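Le bureau qui déborde : trucs de rangement pour gens peu convaincus

Un bureau ne se range pas, il se négocie. Celui-ci, en bois clair, a été conquis par les câbles en quelques mois, et la multiprise blanche s'est installée en travers comme si elle payait un loyer. Avant de courir acheter des boîtes assorties, essayez ce qui suit. Budget : 3 euros de velcro.

1. Partir du tapis de souris

Le tapis délimite le seul territoire que vous défendrez vraiment. On l'essuie, on le remet à plat, et rien d'autre n'y a droit de séjour que la souris. Tout ce qui traîne à moins d'une main du bord repart vers le fond ou vers la poubelle (le sachet plastique froissé, par exemple, ne vous sera plus jamais utile). 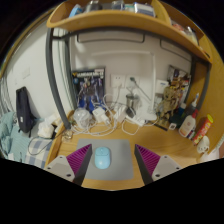
2. Laisser l'étagère travailler

Une étagère à rebord retient les petites boîtes et les flacons. Elle retient aussi tout ce que vous n'avez pas envie de trier, alors videz-la en avril et faites semblant d'être surpris. Les contenants transparents vont devant, les sachets colorés debout, serrés, dans l'angle.

3. Démêler les câbles blancs

Le câble blanc a ceci de perfide qu'il ressemble à tous les autres câbles blancs. Débranchez un seul chargeur à la fois, suivez le fil du doigt jusqu'au bout, puis étiquetez aux deux extrémités. Comptez une bonne heure et un peu de vocabulaire. Les blocs d'alimentation se calent contre le mur, sous les prises — jamais au milieu, où ils attirent leurs semblables.

4. Soulever la souris

Personne ne nettoie le dessous. Éteignez-la, prenez-la par les flancs et passez un coton-tige à peine humide sur les patins, puis dans la rainure de la molette. Profitez-en pour regarder le tapis : un gris uni pardonne beaucoup, mais la petite ombre au centre finit par se voir.

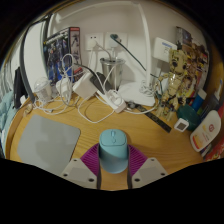 Pons

5. Garder une bêtise

La boîte de maquette peut rester debout contre le mur. Elle cache un bout de peinture et donne l'impression d'un projet en cours. Le gobelet à couvercle, lui, part à la cuisine ce soir.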